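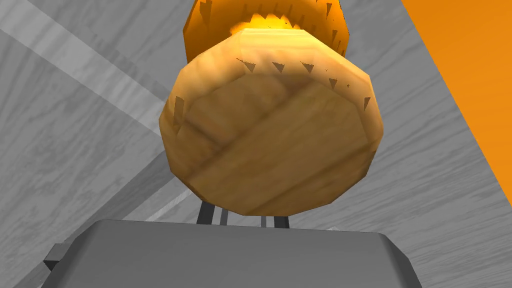

Opened by Lamai Luangrath, Saithong Homewares
Ticket 581 | Category: Stock sync | Priority: Normal (I asked for High)

Our Drimimell web store and the Rurkeck register in the shop are supposed to share one stock count. They don't. On Sunday the register said 40 beeswax candles and the web store said 2. I went to the shelf and the register was right. By evening the web store had stopped taking orders for candles we had plenty of.

Before anyone sends me the help article: I have read it. I logged out and back in, cleared the browser, and pressed "Sync now" until the button went gray. The last sync shows as successful every time. I don't see how it can be successful if the numbers don't match.

Reply from Florian Frei, Drimimell support

Hi Lamai, thanks for the detail. When the counts differ but the sync shows green, the usual cause is a product that exists twice in the store, once under its old code. Could you export your product list and attach it? Please also check that the register clock is correct.

Reply from Lamai Luangrath

Export attached. It has 495 rows. The clock is fine, it matches my phone to the minute. I'm doubtful about the duplicate idea, as we had the same explanation in June and spent a whole evening merging products. It was fine for a week and then the tea towels went wrong.

Internal note, Jagadeesh Varma

Looked at the export. There are no duplicate codes. There is one thing I don't love: the candle code starts with a zero in the register and without one in our export. Could just be the spreadsheet dropping it. I wouldn't tell the customer anything until we see the raw file.

Reply from Florian Frei

Hi Lamai, could you send the export again without opening it in a spreadsheet first? Just download it and attach it straight from the downloads folder. Spreadsheets like to strip zeros off the front of numbers and we want to rule that out.

Reply from Lamai Luangrath

Attached, unopened. I would also like to know what "green" means on the sync page. Does it mean the counts were compared, or only that the two systems said hello to each other?

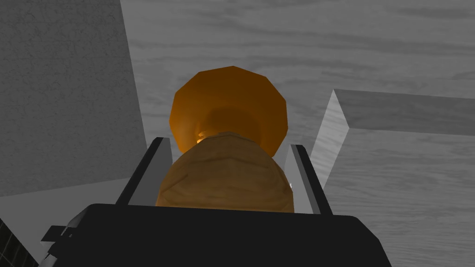
The reason I ask is that Surachet Yimyam, who does our books, wants to use the web count for the stock value. I have told him not to until I get an answer in writing.

Reply from Florian Frei

Green means the connection was made and every product the store recognized was updated. Products it doesn't recognize are skipped and listed in the sync log. I agree that the page could say so more clearly and I've passed that on.

Reply from Lamai Luangrath

So green can mean skipped. Where is this log? It isn't in my menu.

Internal note, Jagadeesh Varma

Raw file still has no zero on the candle code, so it wasn't the spreadsheet. The Kikum import tool they used to move the catalog over treats codes as numbers. Sync log has been skipping every item with a leading zero. The log is only visible to owner accounts and hers is a manager account.

Reply from Florian Frei

Hi Lamai, the import dropped the first zero from some of your codes, so the store skips those products. We can put the zeros back from our side tonight after 9 p.m. The log needs the owner login, which is under Noémie Bodin.

Reply from Lamai Luangrath

Go ahead, but leave the ticket open. I'll count the candles and tea towels myself tomorrow and compare before I believe the green light again. Noémie is switching my login to owner in the meantime.

Status: Waiting on customer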